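Notebook, laundry bench
November, started a little after 9 in the morning

Coffee first, then the notes from last time, which I had left in such a state that it took me half the cup to work out what I meant by "thumb thing, see sleeve." I think it was that when you fold a sleeve in by hand, your thumb stays down on the seam while the rest of the hand travels, so one hand is doing two jobs. I'm writing it out properly so that the next person to open this book doesn't have to guess (hello, next person, there are cookies in the tin by the printer).

Where we are

The question on the front page of this notebook is still the one we started with: can a machine do the laundry yet, all of it, from the heap to the drawer, in a home where people live? I keep being asked this at family dinners and I keep giving a longer answer than anybody wanted. The short version today is that washing was solved before I was born, drying too, and everything after the dryer door opens is still ours to do by hand.

Josance, which is what we call the folding policy, is at its third version. It runs on the two-arm bench, and on the bench it does nicely with towels. We gave it 70 towel folds last week and it finished 36 of them without anyone stepping in. I was pleased with that and I'm still pleased, though I went back through the ones it missed and most went wrong in the same way: it picks up one corner, looks for the second corner, and settles on a bit of hem in the middle that happens to look pointy. You get a sort of kite. I have a soft spot for the kites but they are not towels folded in half.

Clothes are another matter altogether. A towel is a rectangle and stays one in its heart no matter how you crumple it. A thin top with a neckline and sleeves can land in a great many ways, and half of what you need to see is underneath the other half. People get round this by just lifting the thing and giving it a shake, and the shape falls out of it. I would love to write a line of code that says "give it a shake." We tried, back in the Plulumura days, and the arm shook a pillowcase so hard that it wrapped itself round the wrist joint and we had to stop and unwind it like a bandage.

Demonstrations

So for clothes we've been collecting by hand, with the grippers, in real bedrooms and on real beds. The set stands at 914 episodes as of this morning, all of them clothes, no towels. I had to retire the old label sheet for it because "top" was being used for T-shirts, camisoles, pajama shirts and, on one occasion, the top item in a pile.

A few things I've learned from doing a good share of these myself, in no special order:

Beds are hard. At the bench everything lies on a plain gray mat and the cloth is the only thing with any color or pattern to it. At home there's a striped sheet, and a blanket bunched up on one side, and a coat someone took off, and the cloth you want is lying over all of it. Josance 3 was shown a handful of bed recordings with no retraining and it put its grasp points along a stripe in the sheet. Very confident about it, too! A stripe is a long straight edge, and long straight edges are what it learned to love from the towels.

Beds are soft. Press down to pinch a hem and the mattress goes down with you. I hadn't thought about this at all until my own hands were in the grippers. On the mat you can come straight in from above and let the table do the work of pushing the cloth up between the fingers. On a mattress you come in low and from the side and sort of scoop.

Two fingers is fewer than you think. I catch myself wanting to smooth things. There's no smoothing with a pair of fingertips, you can only pinch, carry and let go, so you end up pulling wrinkles out from the edges, a little tug here and a little tug there, and it takes ages. My shoulders were sore by lunch. Rudell's parallel jaw at least has decent pads now, and thin fabric doesn't slide out the way it did on the bare ones.

Handing over is the best part. Most of the useful motion in folding a light garment happens when both sides are on the cloth, one holding still and one traveling. When I watch my recordings back, the good folds all have a long stretch where one gripper hardly moves. The bad ones have both going at once, usually me being impatient before a meal.

To do before the next session

1. Split "top" into at least three labels and go back over the old episodes. I'll take the first half if somebody kind will take the second.

2. Pull out every episode where the sheet has stripes or large printing on it and keep them as their own test group. I want to know if the stripe trouble goes away with more bed data or if it needs something cleverer.

3. Mark the start and end of each stretch where both grippers are at the cloth. Light pieces like the pink one with the little embroidered sprigs should go first, as the folds show up so faintly in them and I'd like fresh eyes on those. 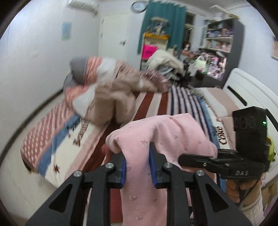

4. Ask Rinaldi for the softer pads in the wider size. Two pairs, and a spare if they're feeling generous.

5. Try the scoop approach on the bench with a piece of mattress foam under the mat. There's an offcut behind the drill press that nobody seems to want.

Later, after lunch

Did number 5 right away because I couldn't wait. The foam is stiffer than any bed I'd care to sleep in, but the effect is there: coming straight down, the fingers closed on nothing a good many times, and coming in from the side they mostly got the hem. I did this by driving the arm myself, so it says nothing yet about Josance, only that the motion is worth teaching.

My answer for the family dinners, then, is still no for clothes, and getting there for towels if you have a flat table and a calm afternoon. Foam is back behind the drill press. Batteries are on the charger, the left one needs a new clip.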